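How to Try a Machine-Sized Chore at Home: The Snack Package Test

People ask me all the time whether a machine can put the groceries away yet, and my answer has always been long enough that the kettle boils before I finish. So I thought I would write down the test I give people instead. It takes an afternoon, it costs you a bag of something tasty, and by the end you will have a much better feeling for why your kitchen still needs you in it (and mine still needs me, sadly!).

The chore is as plain as they come. You lay a flat snack package on a table, you pick it up, and you put it in a tray. My niece could do it at two. Most of the arms I have seen can do it too, some of the time, and that "some of the time" is what we are going to look at.

What you need

A table with a smooth, light top. A flat, sealed package of food, the crinkly kind. A tray with raised walls. A pair of hand-held grippers, meaning the sort with two stiff fingers that open and close. If you can't get hold of a pair, kitchen tongs with short, flat ends will do for a first go, though you will cheat with them without meaning to, so be strict with yourself.

Step 1. Clear the table

Take everything off that isn't part of the chore. I know, your real counter has mail on it and a banana and somebody's keys. Leave those for another day. A clear table lets you see what goes wrong, and you will want to see it.

Step 2. Lay the package down crooked

Please don't line it up with the table edge. We all do it, it looks so tidy, and then the test tells you nothing. Drop it from a few inches up and leave it the way it lands. Groceries don't come out of a shopping bag squared up for anybody.

Step 3. Come at it with the fingers open

Open the fingers wide before you get near. Then stop for a moment and look at what you are trying to grab. A flat package gives you very little edge to hold, and the wrapper throws back the light in bright streaks that move when you move. Your eyes sort that out for you and you never notice. A camera has to be taught, and shiny plastic is a mean teacher.

Step 4. Get under the edge

This is the hard part, so take your time. With bare hands you would slip a fingernail under the seal, or drag the package to the edge of the table and pinch it there. Stiff fingers have no nails. What works best for me is to hold one gripper against one end of the package so it can't slide away, and bring the other in low from the opposite side until the plastic buckles up a little. Then close on the buckle. My friend Jaanus Strazds likes to pinch a corner instead, and we have been arguing over that since June.

Step 5. Lift, carry and let go over the tray

Lift straight up, go slowly, and lower the package well inside the walls before you open the fingers. If your tray has dividers, decide before you start whether the package goes between them or into the open part, and stick with it. Fitting something floppy into a narrow slot is a whole separate chore, and I'd save it for when you are feeling brave.

Step 6. Do it again, and keep a tally

I did 80 tries my first time, with two cups of coffee in the middle, and missed 13. Most of my misses were in Step 4, with the package skating off across the table and me chasing after it. Write down where each miss happened and you will soon see your own pattern.

So, can machines do it yet?

For one package on one clean table, I'd say yes, good enough that I'd stand there and watch with pleasure. For a shop shelf, where the bags are all different and some are half hidden behind others, I'd want a patient person close by. And for my own kitchen, with the banana and the keys, not yet. Kalevi Ojala, who packs boxes for a living and has strong opinions, thinks I'm being too kind. He may be right. Try the test and see whose side you come down on.

If your package keeps skating, try a damp cloth under it for a few rounds, then take the cloth away again once you have the feel of the pinch.

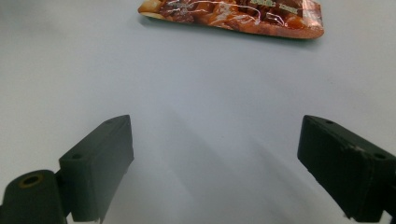
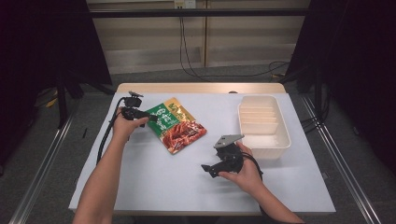

Flat packages on a white tabletop, with the grippers in place for Steps 3 and 4.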